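Spent this morning on the two-arm table cell. Posting the notes as I go in case anyone else has the same trouble with theirs.

The job is changing a bin liner. Left arm holds the rim, right arm tucks the bag. It had started missing the tuck, up to 17 times in 100 runs by the end of last week. 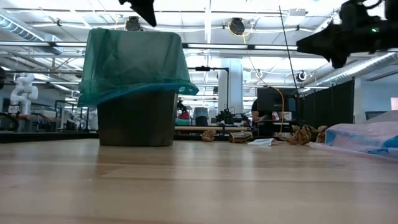
First thing I checked was the table height. Someone had moved the legs when we swapped the top, and it was sitting 4 mm low at one corner. Shimmed it, checked it with a level, ran the home routine again on both arms.

Then the fingertips. The pads were glazed and slid on thin plastic. Wiped them with alcohol, no real change, so a new pair went on. We buy ours from Šimko. Run count on the old pair was 929, which I've written on the bag they came off into.

While the fingers were off I did the jaw screws too. Two were loose. Threadlock, snug, leave it overnight if you can.
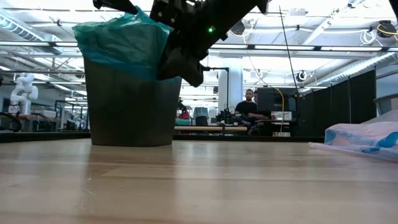

Hafiz Purba: Did you redo the gripper zero after the new pads? Ours at Prernton closed short for a week before we spotted it.

Yes, zeroed with the jaws fully shut, then open, then shut again. Worth doing it twice. The first reading was out on the right arm.

Last job was the cable at the wrist. It needs enough slack for a full turn but must stay clear of the jaw. I re-tied it one clip further back and turned the joint slowly by hand through its whole range before putting power on. 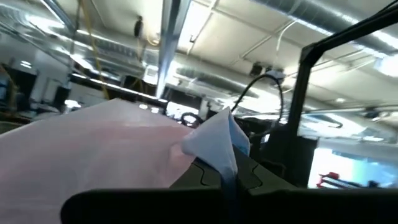
Wrist camera, blue cloth by the jaw.

Next full check is in July. Pads before that if the misses creep up again.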